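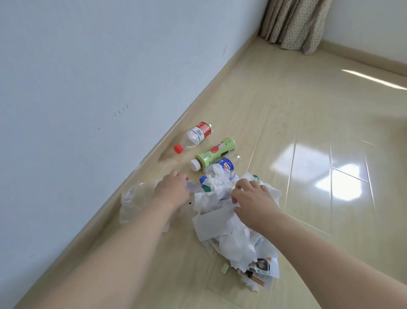
Week 4: Where household rubbish went before the dustcart

Hello again. These are my notes from the lecture, tidied up a bit for anyone who missed it, and with the bits I skipped when I ran out of time put back in. Slides are in the usual folder. If you spot a mistake, tell me or tell Shazia Mohmand, who runs the seminars and is far better than I am on the nineteenth century.

I started with a question I always ask, which is what you'd have thrown away in an ordinary English town house in, say, 1750. Most of you said food scraps. Well, a few, but the pig or the hens got there first! Bones went to be boiled for glue or carved into buttons. Rags were sold for paper making. Broken pots did go out, which is why archaeologists love them so much, and so did oyster shells. The big one, though, was ash. Every house burned something, and by the time coal had taken over in London the ash was piling up in yards and cellars faster than people could find a use for it.

That's where the word dustbin comes from, by the way. Dust meant ash. The dustman was collecting the leftovers of your fire, and for a good while he (or the contractor he worked for) paid the parish for the right to do it. I find this really hard to get across because we're so used to paying for rubbish to be taken away. Fine ash went into bricks and on to heavy soil, and the cinders could be burned again. The dust yards had women sieving the heaps by hand, often up to the waist in it, and picking out anything with a price.

Dickens has a dust contractor's fortune at the centre of Our Mutual Friend, and Henry Mayhew talked to dustmen and sifters for London Labour and the London Poor. Do read the Mayhew. He's nosy and judgemental and he loves a sum, so treat his totals with care, but you won't find voices like that in the parish minutes.

Then the money went out of it. Brick prices dropped, the towns grew, and contractors who used to pay for the dust began asking to be paid instead. The Public Health Act of 1875 gave local authorities in England and Wales firmer duties on removing house refuse, and the first "destructors" – big furnaces for burning the stuff – were going up at much the same time. Kimutai Okoth asked whether people complained about the smoke. They did, loudly, and we'll look at some of their letters when we get to nuisance law.

I didn't get to packaging at all, sorry. Very short version: tins, cartons and later plastics changed what was in the bin, and smokeless fuel and central heating took the ash out of it. Bins got lighter and fuller. We'll pick that up after reading week.

For the seminar, please read the Mayhew extract on dustmen (9 pages, it goes quickly) and bring 2 questions about it. Lejla Dimitrov and Danjuma Iyamu are presenting. Room 1116, same as before, and the lift is still out.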